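I'd been hearing about the bottle arm at Prukell for months before I got myself over there (it's the shared workshop behind the old print works in Bondport, and if you've never been, bring a sweater!). The builder asked me to leave names out of it, so I'll just say "she" and get on with it.

She was elbow deep in a box of bolts when I walked in and didn't look up for a good minute. "Sit anywhere that isn't sticky," she told me, and then she was off, talking about finger joints before I'd even found my pen.

The project is called Cluvimholm, after a street she used to live on, and it's an arm that picks up drinks bottles and puts them down someplace else. I asked why bottles. "They're what was in the fridge," she said. "And they're mean! You squeeze a full one and it pushes back. You squeeze a half empty one and it folds up on you. I learned more from one case of water than from a whole winter of wooden blocks."

The gripper is her own design and she is on version 19. Version 19! I asked what happened to the others and she pointed at a drawer, which I was not allowed to open. The early ones had straight fingers, and the bottles kept spinning in them. "I'd get it up off the table and it would slowly turn around to face me, like it was disappointed," she said. The new fingers are angled so they come around the lower part of the bottle, and she swears that made more difference than any of the code.

Speaking of code, she hates it. She'll happily file a bracket for an entire evening, but she puts off the software until somebody at the next bench nags her. The motor controller came from Štefanec, a little parts seller she found through a forum, and it took her most of March to get it to talk to anything. "I had the manual open on my phone and I was reading it out loud to the motor," she said. I believe her.

The camera sits down by the wrist, so the arm gets a close look at whatever it's holding. She keeps every grab she thinks is worth going back over, 488 of them so far, and she'd like to reach 2000 before she changes the fingers again. I asked if she could really wait that long. Long pause. "No," she said, and we both laughed.

What's next is sorting the bottles into trays without a person hovering over the off switch, and then maybe cans, though she made a face when she said cans. I've promised to go back when she gets there, and I'm bringing my own sweater this time.
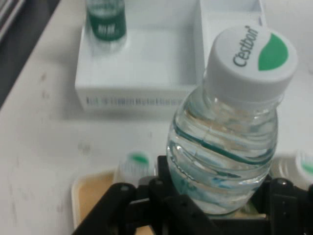

Cluvimholm's gripper with a bottle of Cestbon, at the workbench in Prukell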